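Ticket 72 - Right hand-held gripper drops out of tracking
Project: Volent
Site: Flindota
Status: Open, workaround in place
Priority: Medium

Reported: Right gripper loses its pose during table tasks. The left one is fine. The fault shows up as a jump in the recorded path, then a gap of up to 12 frames before it comes back. Four sessions affected so far, all in December.

First checks: Restarted the recorder and repeated the calibration on both grippers. No change. Swapped the left and right cables at the recorder end and the fault stayed with the right gripper, so we ruled out the input port.

Marker cube on the right unit wiped down and checked for lifted corners. None found. Fixings were tight.

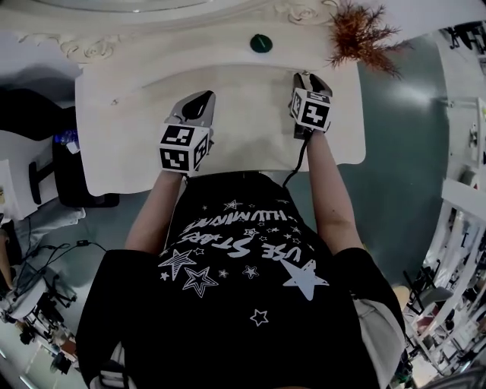
Next we ran 35 short trials with the operator moving only the right gripper. The gaps came mostly when the wrist was turned and the cable went tight. With the cable held slack by a second person we got no gaps at all, but the small jumps were still there on a few trials.

We now think there are two faults. The gaps look like a bad connection where the cable enters the gripper. The jumps may be glare on the marker faces - the same trials with the overhead lights dimmed were cleaner, though we didn't do enough of them to be sure.

Workaround: Leave a loose loop in the right cable and tape it down. Stop and redo any trial with a gap. Don't delete the bad recordings, Brandura want them for comparison.

Outstanding: Replacement cable requested from D'Souza. Repeat the dimmed light test once it is fitted.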